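Right, a thread about pose tracking software, because three of you asked after I moaned about it last night and I've had two coffees.

Background: I look after the bit of code at Skaton that takes the raw recordings from our hand-held grippers and turns them into clean hand paths the planner can learn from. It's called Bastos. I didn't pick the name. (Siobhán Coughlan picked the name.)

The job sounds dull. Find the square markers, work out where each gripper is, join it up over time, write the file. I told Rosaura Montoya I'd have it done by May, and she was kind enough not to laugh.

So the bug. We had 3796 recordings in the last batch and 316 of them came out with the left hand doing a tiny hop sideways, then hopping back. You'd never spot it in the plots at normal zoom. The policy spotted it though! It learned a lovely little twitch just before every grasp. 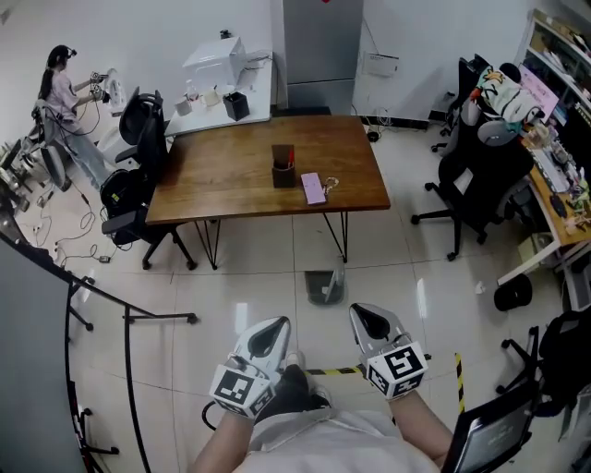
Bastos used to trust whichever marker looked biggest, and that was my mistake, written in a hurry and then left alone for ages. When you tip a gripper, a different face of the block comes round and the "best" marker swaps over. If the offset between those two faces is even slightly wrong in the config, the pose jumps. Look at the block by the right wrist, big marker up top and two more patterns on the faces under it. All of those are meant to agree about where one rigid block is, and in my config they really didn't.

Fix number one was boring: solve for the whole block at once. Every corner you can see goes into a single fit and there's no more choosing a favourite. The hop went away in all but 71 of the bad ones and I did a small dance in the kitchen.

Fix number two was for those 71. A flat square seen nearly straight on has two poses that explain it almost equally well, one tilted towards you and one tilted away, and the solver was flipping between them. If you've ever used these markers you are nodding and possibly swearing.

I tried a smoothing filter first. Don't. It turns one sharp wrong answer into a long soft wrong answer, and then you can't find it.

What worked was keeping both candidates for every time step and picking the whole path at the end, so a flip has to pay for itself against how a wrist can plausibly move. Bit slower, but it runs overnight so who cares.

That left 7 that still look odd. I went through them by hand and in most of them there's glare right across a marker, so the corners are mush and no clever maths is getting them back. They now get flagged and dropped. I'd much sooner lose 7 than teach the thing another twitch.

Someone's bound to ask why we don't just use the motion sensors for everything. We do use them! They're great over half a second and then they wander off. Markers don't wander, they just lie to you now and again. You want both, and you want the code to say how sure it is of each one.

Also added, because I should have had it from day one: a check that redraws the fitted block over the original video and shouts if the corners don't line up. It took me an afternoon. I'd been putting it off for most of a year.

Next up is time sync between the left and right hands, which I am dreading. If anyone's done this with Werkier clocks please come and talk to me, I will read anything you send, including the grumpy bits.

More from this author
Why my planner hated corners (and how I made up with it)
Sevgate meetup notes, 20/07/2022
Naming your coordinate frames so future you doesn't cry
Config files: a short rant
Replaying old logs without losing the will to live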